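# The Robot Hand You Hold in Your Own Hand

Do you think a robot can learn to pick up a picture frame? It can, but first somebody has to show it how. This text is about a kit that helps people to be the teachers. The kit is called the Wunport, and it is made by a small company with the name Stundex.

My name is Ulla Rantala, and I write about machines for readers between 8 and 12 years old. I used the Wunport kit during June, in the library of Peltside School. I will tell you what it does, what I liked, and what I liked less.

## What is a gripper?

Your hand has a thumb and four fingers. It can hold an egg, open a jar and scratch your nose. A robot hand is often much simpler. Many robots have only two fingers, which close from the left side and the right side until something is between them. This kind of hand is called a gripper.

Try it now. Put your two pointing fingers in the air and bring them together on the two sides of a pencil. Lift the pencil. You have just worked like a gripper! Now try to turn the pencil around without dropping it. This is harder, and it is one of the things robots find hard too.

## Teaching without a robot

In the past, if you wanted to teach a robot arm, you needed the robot arm. It was big, it was expensive, and it stayed in one room. The Wunport works in a different way. It is only the hand part. A person holds it by a handle and squeezes, and the fingers close. When the person opens the hand, the fingers open again.

A camera rides on the gripper and records everything the fingers do. Later a computer looks at the recordings. It looks at many of them, because one is not enough. Think about how you learned to tie your shoes. Did you learn it from seeing it one time? I needed more times than I want to tell.

Stundex says that 1000 recordings of the same job is a good start for the computer. I asked Ekkachai Meesuk, who designs the fingers at Stundex, why it must be so many.

"Each time is a little different," he told me. "The object stands more to the left, or the light is weaker, or the person comes from another side. The computer needs to meet all of these differences. Then it is not surprised when a new one comes."

## A job for two grippers

Some things are easy with one hand. A spoon is easy. A ball of wool is easy. Other things are better with two hands, so the bigger Wunport box has two grippers in it, and they can work on the same object.

A standing picture frame is a good job for practice. It can fall over. It has glass in the front, and glass is smooth. The edge may have bumps or beads on it, so the finger does not lie flat. The person has to move slowly and think about where each finger will touch.

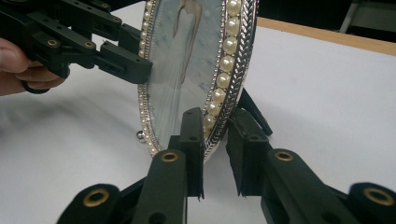 **Why do the fingers need soft pads?**

Hard plastic slides easily on smooth things like glass and metal, and it can leave scratches. A soft pad presses in a little where it touches, so more of it meets the object and the grip is better. You can feel the same thing if you lift a cup first with your fingernails and then with the soft part of your fingertips.

## Looking from the hand

When we do something with our hands, we look from above, with our eyes. The camera on the gripper looks from the hand. This is strange at first. Big fingers are always at the front of the picture, and the object waits between them or behind them.

For the computer this is very useful. If the same kind of gripper is later put on a real robot arm, with the same kind of camera, the robot will see nearly the same view. It can compare what it sees with what it learned from the people.

## What we tried at Peltside

A group of children from the school tried the kit with me. They were all 9 years old. In the beginning everybody squeezed too hard and moved too fast. A girl with the family name Deák found a good method. She said the name of each step in a quiet voice: "Go near. Stop. Close. Lift." After this the others began to do it also, and the library became full of whispering.

We learned three rules, and you can use them if you try such a kit:

- Move slowly when the fingers are near the object.
- Look at the place where you want to touch, before you touch it.
- If something goes wrong, put everything back and start a new recording.

The last rule was difficult for some of us. We wanted to repair the mistake quickly and continue. But a recording with a confused middle can teach the computer a confused thing.

## What I liked and what I did not like

I liked that the kit is simple to understand. You squeeze and you see the fingers move. No long course is needed. The joints are open, so a curious child can see how one part pushes the next part.

I did not like the weight so much. After 34 minutes my arm was tired, and the children asked for a break much earlier. The handle is also made for adult hands. Smaller children had to use both hands for one gripper, and then of course the job with two grippers needs two children. They found this funny, but they bumped elbows a lot.

The instruction book is written for adults. I hope Stundex will make a second one with more drawings. Ekkachai Meesuk told me that a smaller handle is planned, but he did not want to say when it will be ready.

## Words to remember

**Gripper:** a simple robot hand, often with two fingers.

**Pad:** the soft piece on the finger, which touches the object.

**Joint:** a place where two parts meet and can turn. Your elbow is a joint.

**Recording:** the saved video and movements of one try.

## Try it at home

You need two wooden spoons and a small soft toy. Hold one spoon in each hand and lift the toy from the table to a chair. Then wrap a sock around each spoon and do it again. Is it easier or harder with the socks? Ask someone in your family to try too, and see if they hold the spoons in the same way as you.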